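The Window in the Karnau Room

Areeba had cleaned the same window so many times that she knew each tree behind it. In the robotics club they called this teaching. The robot, which had the name Forel painted on its back, waited in the corner with its arms down, like a pupil who came too early.

"Slower," said Ye-ji from the laptop. "It must learn from you. If you hurry, it will hurry also."

"My mother never cleaned so slowly in her life."

"Your mother is not in the competition."

They needed 300 good recordings before the club went to Eltow. Areeba put the cubes on her wrists again, pulled the straps, and moved the cables away from her elbows. Then she took the white cloth and reached high, to the place below the crossbar which Forel always missed.
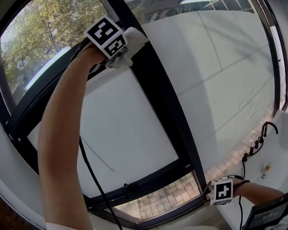

KARNAU, September

Dear Grandmother,

You asked what I study here, and I am ashamed to tell you that I study windows. I press the cloth on the glass, and the cubes on my wrists show the computer where my hands go. Ye-ji Song keeps the good recordings and throws away the bad ones. Yesterday she threw away 25, and we did not speak during supper.

In the evening Forel tried it alone. It lifted the left arm, went up to the corner and stopped there for a moment, with the wrist a little turned. You know who does this. You did it in the old kitchen, when you were looking for the bus of my father, and I did not know I had it from you.

Ye-ji wanted to delete this pause. I asked her to leave it until Eltow.

Your Areeba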